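Unit 4: Quartiles, Peer Groups and Small Denominators

Reading before lab: the Orken data dictionary, sections on rate metrics and on suppression. Bring a copy of the provider file you cleaned in Unit 3.

4.1 Terms

A metric is a numerator, a denominator and a set of exclusions. All three have to be written down before a metric can be compared across sites. In the course file, readmission is counted per discharge, and a patient who is transferred to another hospital is not a discharge from the first one. The Drurkar extract does count transfers as discharges. Rates taken from the two sources should not be placed in the same column.

A cohort is the set of providers against which one provider is ranked. It is defined by attributes fixed before the metric is calculated: bed size, teaching status, ownership, rural or urban location. Do not define a cohort by an attribute that the metric itself affects.

4.2 Quartile assignment

Sort the cohort by the metric and cut it at the 25th, 50th and 75th percentiles. Quartile 1 is the best performing group in this course, whatever the direction of the metric. For readmission the lowest rates fall in quartile 1. For vaccination the highest rates do. Check the direction flag in the dictionary before sorting.

Ties at a cut point go to the better quartile. This can leave the groups unequal in size. Report the group sizes with the result.

A quartile is a rank and carries no information about distance. In a tight cohort, the gap between the top of quartile 2 and the bottom of quartile 3 may be smaller than the month-to-month variation of a single provider.
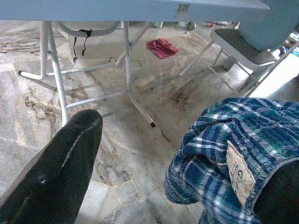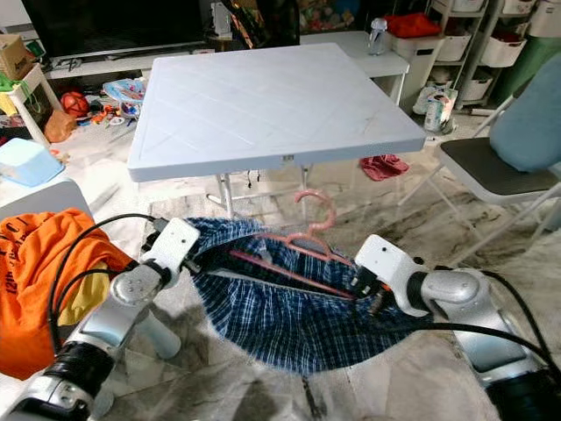

4.3 Small denominators

A clinic with few eligible patients will move between quartile 1 and quartile 4 on the outcome of one or two cases. Two methods are used in this course.

Suppression. The rate is withheld when the denominator falls below the minimum stated in the dictionary. Suppressed providers are removed before the cut points are calculated. Removing them afterward leaves the cut points wrong.

Shrinkage. The observed rate is pulled toward the cohort mean, with more pull when the denominator is small:

adjusted = w * observed + (1 - w) * cohort mean
w = n / (n + k)

Here n is the denominator and k is a constant estimated from the spread of rates in the cohort. A large k means that most of the spread can be explained by chance. The lab script prints k for each metric. Record it.

4.4 Mapping

County shading is assigned from the patient's home address. Provider markers are placed at the billing address, and a system with central billing will show all of its clinics at one point. The Gallagher file has a separate field for the service address. Use that field where it is filled in.

Do not shade a county by the quartile of the hospital located in it. Residents may receive most of their care elsewhere.

4.5 Lab

Work from the file in the Brurnance folder.

a. Calculate the readmission rate for each provider and apply the suppression rule.
b. Assign quartiles within bed-size cohort.
c. Repeat with shrunken rates. List the providers whose quartile changes, with the denominator for each.
d. Map both versions with the same color scale.

Submit the script, the list from part c and both maps. Maps without a stated cohort will be returned unmarked.

Unit 5 covers risk adjustment and uses the output of part c as its input file.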